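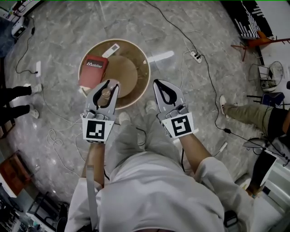 4 Setting Up the Hand Grippers

This section applies to the Omirex two-hand recording kit, hardware revision 2. It covers mounting the marker cards, adjusting the head camera, pairing the grippers, and making a first test recording. Complete Section 3 (Charging and Storage) before you begin.

4.1 Before you start

You need:
Left and right gripper
Marker cards L and R
Head camera with strap
Recorder unit and its power supply
2 mm hex key (supplied)
Cleaning cloth

The work area must be lit evenly from overhead. Direct sunlight on the marker cards causes tracking loss. Polished floors and glass tabletops may reflect a card back to the camera; see 4.6.

CAUTION: Route power cables outside the area where the operator will step. The operator looks at the hands during recording and does not see the floor well. Do not run a charger cable to a gripper while it is in use.

CAUTION: The gripper fingers close with enough force to pinch skin. Keep the fingers of the other hand clear when you squeeze the trigger.

4.2 Mounting the marker cards

The cards are not interchangeable. Each carries its own pattern, and the recorder uses the pattern to tell left from right.

1. Switch both grippers off.
2. Wipe the card seat on top of each gripper with the dry cloth.
3. Slide card L into the seat on the left gripper with the printed side facing up, toward the operator's head. Push until it clicks.
4. Tighten the retaining screw with the hex key. Stop when the screw is flush. Overtightening bows the card.
5. Repeat steps 3 and 4 for card R and the right gripper.
6. Check that neither card rocks in its seat.

Note: A bowed or scratched card must be replaced. Do not cover a scratch with tape or marker pen. Replacement cards are sold in pairs under part number 873.

4.3 Fitting the head camera

1. Loosen the rear strap and place the camera on the forehead, lens pointing down and forward.
2. Tighten the strap until the camera does not shift when the operator nods.
3. Connect the camera lead to the recorder unit.
4. Turn the recorder on and open Preview.
5. Have the operator hold both grippers at waist height with elbows bent.
6. Tilt the camera until both marker cards are fully inside the guide box on the preview screen.
7. Lock the tilt knob.

Loose sleeves and hoods are acceptable as long as they do not fall across a card. Roll back or clip any sleeve that reaches past the wrist. Drawstrings should be tucked in.

4.4 Pairing

1. Turn on the left gripper. The status light blinks blue.
2. On the recorder, select Devices, then Add Gripper.
3. Wait for the light to turn solid. This takes up to 20 seconds.
4. Repeat for the right gripper.
5. Squeeze each trigger fully and release it. The opening bar on the screen should travel from full to zero and back.

If the bar stops short of zero, run Finger Zero from the Devices menu. The fingers must be empty and fully closed when you confirm.

Note: Kits bought through Prukov ship with the grippers already paired. Start at step 5.

4.5 Test recording

Use a light, rigid object with a knob or handle that the fingers can close on. A lidded wooden container on the floor or on a low table works well. Avoid transparent objects for the first test.

1. Place the object within easy reach, with its handle upright.
2. Stand or kneel so that both cards are inside the guide box.
3. Press Record. Hold still until the tone sounds.
4. Bring one gripper to the handle with the fingers open.
5. Squeeze the trigger until the fingers are pressed against both sides of the handle. Do not squeeze further.
6. Lift the part clear, hold it briefly, and set it down again.
7. Open the fingers, withdraw the hand, and press Stop.

Keep the idle gripper in view for the whole recording, with its fingers open. A gripper that leaves the view is logged as missing and the recording is split at that point.

Play the recording back and check the tracking bar under the video. Green means both cards were read. Amber means one card was lost for a short time. Red sections are not exported.

Other people may remain in the area during recording. They must not pass a hand or an object between the camera and the cards. Items on the floor that are not part of the task do not need to be removed unless they obstruct the operator.

4.6 Fault codes during setup

E2 Left and right cards swapped. Repeat 4.2.

E11 Card visible but not readable. Clean the card, check for glare, and reduce sunlight. On a reflective floor, lay a matte mat under the work area.

E14 More than one copy of the same card seen. Check for reflections and move any spare cards out of the area.

E521 Recorder storage full. Export and delete old recordings, or insert a new card. Do not remove the storage card while the red light is on.

If a code stays on the screen after the recorder has been restarted, write down the code and the serial number printed under the recorder and contact Liltatau Service.

4.7 After use

1. Turn off both grippers and the recorder.
2. Open the fingers fully before storage. The black finger edging takes a set if it is left compressed.
3. Leave the marker cards in place and fit the card covers.
4. Disconnect the camera lead by the plug, not by the cable.

Section revised October 20, 2018. Technical editor: Laurențiu Furtună. Continue with Section 5, Exporting Recordings.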